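Folding on the Bed – Project Report
Hanan Zoubi and Qusai Nasrallah

We wanted to know if a bed can replace a folding table in a small room. The first thing we looked at was the surface. A woven mat gives a flat base, but a crumpled gray cloth still has to be spread by hand.
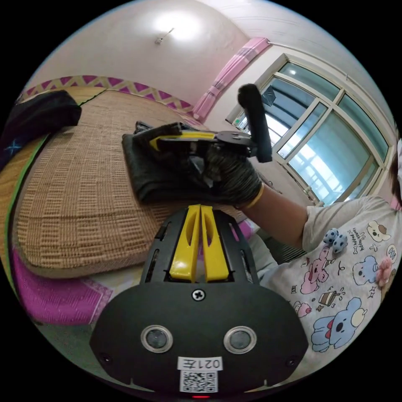 2. Order of folding

Shorts go in half, with the waistband to one side and the back pocket up. Dark items were hard to tell apart on the pile – we now sort by type.

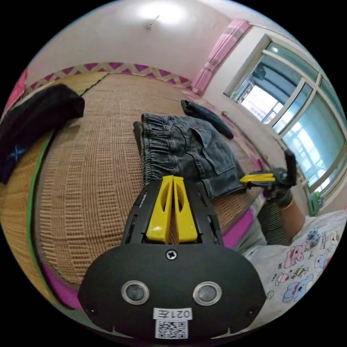
3. Space

Each person gets two stacks. Phones and other small things end up on the mat too and take space from the clothes.
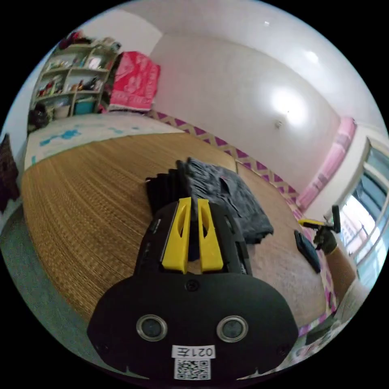
We would like to repeat the work in May with bed sheets.

Recent reports
Shelf Labels at Srour
Packing for Trurkside

Last updated: 7 February 2019
Contact: Pierina Pace | Back to top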